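**Finish on a children's shape board: oil or water-based?**

**fendport_shop**

I make small wooden boards and loose shape blocks for a nursery supplier in Tamstead. Until October I used Skevach hardening oil, two coats, wiped. The supplier now wants a clear film finish because the oiled boards pick up gray hand marks and don't clean well. I tried Cantero water-based satin on a test batch and got raised grain on every edge, even after sanding between coats. Block edges are the worst.

Schedule was: sand to 180, coat, three hours, sand 240, coat, overnight. Shop sits at 64 degrees in the morning.

**millrace**

180 is too coarse for end grain if you're going straight to a water-based product. Wet the parts first with a damp rag, let them dry, knock the fuzz off with 240, then coat. You're raising the grain with the finish and then trying to sand it back through a soft film.

**Hugo Barrios**

Agree on the pre-wetting. Disagree that 180 is the problem. I've run 153 boards through a similar schedule at 180 and the flat faces are fine. Three hours at 64 degrees is too short. The first coat is still soft, so the paper drags and tears fibers at the corners. Give it overnight and sand once.

**fendport_shop**

Overnight between coats adds a day per batch. Could live with it. Second question, on the colored blocks. The color is a dye under the clear coat, and I'm worried about rub-off onto the board.

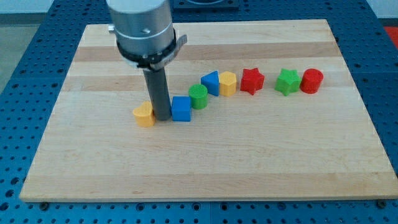 Hugo Barrios came back to say that dye under a single thin coat will bleed sooner or later, and that the corners go first. His advice was to seal with dewaxed shellac, then put two coats of the water-based over it.

**millrace**

Shellac doesn't like alcohol wipes. If the nursery cleans with those, you have a weak layer under any spot where the topcoat has worn through. I'd use pigmented paint on the blocks and clear on the board only.

**Hugo Barrios**

Paint chips on corners. A chip is worse than slight bleed.

**millrace**

Paint chips on sharp corners. Break them to a 1/16 radius before priming and it holds. A heart shape needs extra care at the notch, where the primer pools.

**fendport_shop**

The notch is already a nuisance with the clear. I get a run there on one in 11 or so.

**quartersawn_k**

Dip and spin, or pull the excess out with a dry brush. Also check the safety sheet for the cured finish and not the liquid. A buyer for nurseries will ask for it. Mine did, on a Thursday, with delivery due the next morning.

**fendport_shop**

Will run two sets this week: pre-wet, 240, overnight between coats for the boards, then half the blocks in dye plus shellac and half in paint with broken corners. Alcohol wipe test on both after full cure.

**millrace**

Cure them at least three weeks before you wipe anything.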